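Readers who follow these notes will know that the tidying trials at the Putcombe house have been running since June. One of them ended in a fault which I consider worth setting down in full, as the first written account of it was too kind to the machine and, I must admit, to me.

The task was a simple one. The arm was to approach a plastic bucket holding a piece of cloth, close its gripper on the rim, lift by a hand's width and set the bucket down again. We had recorded 1,052 attempts at this task and had grown used to it. On the attempt in question the right finger met the rim and kept pressing. The controller did not report contact. The arm continued to drive downwards for roughly 5 seconds, until Lachlan Cosgrove, who was standing at the stop button, pressed it. No person was hurt and the bucket did not split. 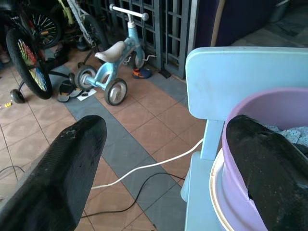 *The right finger on the rim of the bucket, with the tricycle and parked bicycles beyond.*

The Skasen controller decides that a finger has touched something by watching the current drawn by that finger's motor. The threshold is set in a file, and I had raised it by 30 per cent the previous afternoon in order to stop a run of false alarms. I made the change without a second signature. Our own procedure requires one, and I wrote that procedure.

That would not have been enough by itself. Ambros Moser took the right finger off the next morning and found that its pad had become slick with use. On a curved plastic rim it slid a little as it pressed, and the current never rose in the sharp step that the software looks for. It crept up slowly and remained under the new limit all the way down. The Shojaei pads are meant to be inspected every 1,000 cycles. The inspection had been put off to the end of the week so that the set could be finished.

I should also record a matter which had no part in the fault but which troubled Mr Moser more than the fault did. The trials are held in a space that the family uses every day, and cables cross the tiles close to a child's chair and a tricycle. The risk sheet speaks of "a clear floor". It was copied from the sheet for our workshop at Grornance, where the floor is indeed clear, and it should never have been signed for a house.

The following measures are now in force:

- The contact threshold has been returned to its former value and the file is locked. Any change needs two names.
- A second check stops the arm if the wrist travels further down than the task allows, whatever the motor current may say.
- Pads are inspected at the stated interval, and the arm will not start a new set if an inspection is overdue.
- Cables are to be run along the wall and taped before power is switched on.
- The risk sheet has been written again from the beginning, on site, with the family present.

Mr Cosgrove has asked whether the earlier attempts should be thrown out. My view is that those made before the threshold was changed may stand. The ones made after it have been set aside until the current logs have been read line by line, and Mr Moser has begun on these. The left finger is also being checked, although it gave no fault, and new pads for both sides are on order.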